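The Blue One Goes on Top

I gave myself until lunch to clear out of the Sangate office, and by ten I'd packed one box. One! And it was all cloths.

You have to understand about the cloths. When I started at Madigan, back in October, I bought a bundle of light-blue ones because the woman at the Rornley market said they'd last me 36 washes. I didn't need them. I had a desk and a chair and a job answering letters about drainpipes. But they were the color of the pool I learned to swim in, and I kept going back for more, and then I had a drawer that wouldn't shut.

So there I was, folding them all in half and then in half again, squaring up the edges like my aunt used to (she ironed dish towels, she ironed everything). The drawer was empty and the box was nearly full, and I was feeling pretty good about myself. Then I remembered the blue one.

The royal-blue one was never mine. It came with the desk, left behind by whoever answered the drainpipe letters before me. I'd hung on to it for 2 years — through the move to the window side, through the flood — and I'd never once wiped anything with it.

I could have left it for the next person. I thought about that for a good long minute. Then I folded it up, laid it on top of the others, and leaned on it with both fists.

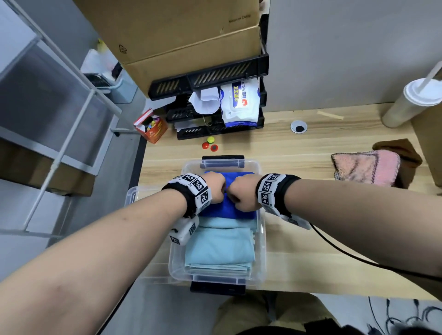

One more push before the lid.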